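Stamunora Street Neighbors' Circle
Minutes of the January meeting

The meeting got going a little after seven, once everybody had found a chair and the tea had gone round. Orsolya Bárány chaired and Hae-won Pyo took these notes, so please send any corrections to her and be gentle, as her pen gave out during item 2 and part of that item is from memory.

1. Last meeting's minutes

These were read and agreed, with one change. The plum cake was baked by the Mundel family and the thanks went to the wrong house. We are sorry, and it was a lovely cake, and we hope very much to see it again.

2. The clothing swap

Orsolya thanked everyone who carried bags, folded sweaters and stayed late on Sunday. It was our biggest swap so far, with over 13 households bringing something, and the children's rail was nearly bare by four o'clock. Winter coats went fastest. We had far too many neckties, as we always do, and Orsolya has them in her hall if anybody is making a quilt. 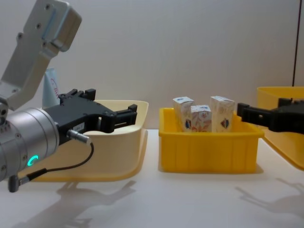

Mrs. Rai felt that the swap should open half an hour earlier next time, so that people coming off the morning shift at Pernetti could have a fair look before the good coats were gone. There was a lot of nodding at this. After some friendly back and forth it was agreed to open at nine in the morning, with setting up the evening before if we can get the key.

Shoes took up a good while. Some of us would like to stop accepting them altogether and some of us have found very nice boots that way. We settled on taking shoes only if they are clean and tied together in pairs, and we will put that on the flyer in large letters.

3. The shared garden bed

The raised bed by the bus stop came through the fall better than anyone expected, and there is still kale in it for whoever wants kale. The three currant bushes need cutting back before they wake up. Mr. Mundel offered to show people how it's done, and he asks that you bring your own gloves and not wear anything you are fond of.

There was a longer talk about tomatoes. Last summer's were planted too close together and got blight, and the feeling was that we should try fewer plants and give them more room. Hae-won will start seeds on her windowsill and would be glad of yogurt pots.

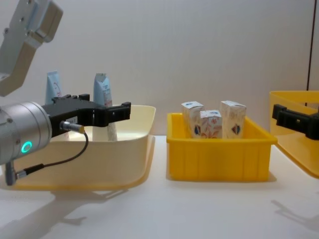 Left-hand side of the table, with the cream-colored basin.

4. Spring supper

We would all like to do the long-table supper again. Last year's ran out of bread early and had 9 potato salads, so this time there will be a sign-up sheet at the Rai house, on the porch if it's dry. Please write down the dish itself, as "something sweet" leaves everyone guessing. Music was left open. Two people have offered accordion and we will see if they can be persuaded to take turns. 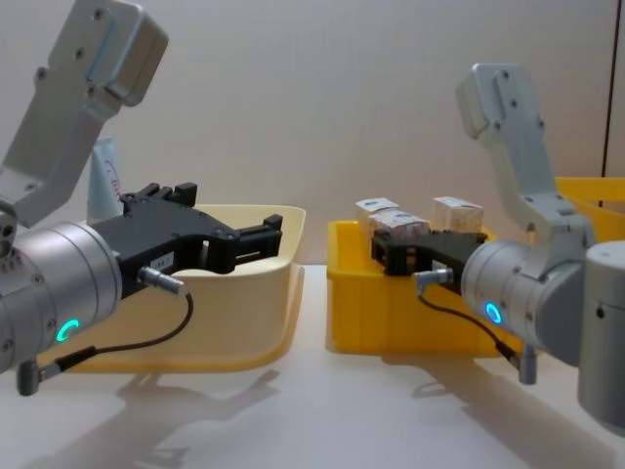
The white tabletop and the bins.

5. Anything else

The streetlight at the corner is out again and Orsolya will call the city. A gray knitted scarf was left behind after the swap and is also in her hall, with the neckties.

Next meeting as usual, same time. Hae-won is bringing the milk.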